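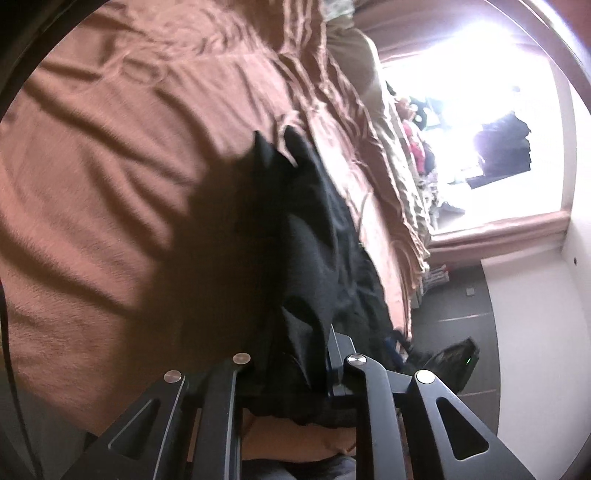

Laundry & Clothes Care

How I fold black clothes on the bed without covering them in fluff

I do all my folding on the bed. We have a perfectly good table, but the bed is the right height for me if I kneel, and it's big enough to spread a thing out properly. The trouble is that for half the year there's a pink fleece blanket on it, and anyone who owns both a fleece blanket and black clothes knows where this is heading. Little pink hairs, everywhere!

I've had a few emails asking how I deal with it, so I've written the whole routine out.

What you need

A flat-ish surface (bed, couch, clean carpet), a lint roller or one of those velvet brushes, and a cotton sheet or a big bath towel in any dark colour. I use the Adevby brush because my aunt gave me one, but a loop of packing tape around your hand does the same job.

Step 1. Sort out the blanket first

Pull the blanket so the big folds run out to the edges. It doesn't have to look like a hotel. You only want the part you're working on to be flat, so leave the rumpled bit up by the pillows if you like – I always do. Ridges underneath turn into ridges in the fold, and with thin black fabric you'll end up pressing creases in with your own hands.

Step 2. Give it a shake

Take the garment by two corners and snap it once or twice, away from the bed. Do this by an open window if you've got one. Most of the loose stuff from the dryer comes off now and you won't have to chase it later.

Step 3. Lay it down and find the ends

Black on a soft blanket is a pain to read. The folds go so dark that you can't tell a sleeve from a hem, and if you're standing between the lamp and the bed your shadow swallows the lot. Move around to the other side, or open the curtains and work with the daylight coming across the bed. Light from the side catches the raised folds and suddenly you can see what you're holding.

Then feel for the ends with your fingers. Start at whichever point sticks out furthest and run your hand back along the seam until you reach something you recognize, like a cuff or a waistband or a care label. Straighten that, then do the opposite side to match.

Step 4. Fold it inside out

This is my one real trick. Turn the garment inside out before you fold, so any fluff it picks up from the blanket ends up on the inside where it doesn't show. Lucero Cáceres put me on to this at a clothing swap in April and I was a bit annoyed I'd been folding for 22 years without it.

For tops: sleeves in to the middle, sides in, then up from the hem in thirds. For leggings and pants: one leg over the other, tuck the crotch point in so you've got a straight edge, then fold in half and in half again. Smooth, slippery fabrics slide about, so keep the flat of one hand on the middle while the other does the moving.

Step 5. Brush and put away

One pass with the brush on each side, all in the same direction. If you scrub back and forth you just push the hairs into the weave. Stack the darks together in the drawer, well away from the towels.

If you've already got fluff

Don't rewash straight away. Ten minutes in the dryer on the no-heat setting with a slightly damp washcloth pulls off a surprising amount (check the label first, please, I've ruined a cardigan). Then empty the lint trap and have a look at what colour it is.

What about the sheet?

Oh yes, the sheet! Spread it over the fleece when you've got a whole load of darks to get through. For one or two pieces I can't be bothered, and the inside-out fold covers me.

Gert Steyn wrote in to say he folds standing up at the ironing board, one piece at a time, no fluff at all. I tried it and dropped everything on the floor, but you may be better coordinated than I am.

Next time I'll get into fitted sheets, and I'll need a cup of tea before that one.

Contact | Privacy | © 2024 Rerstead Home Notes | Back to top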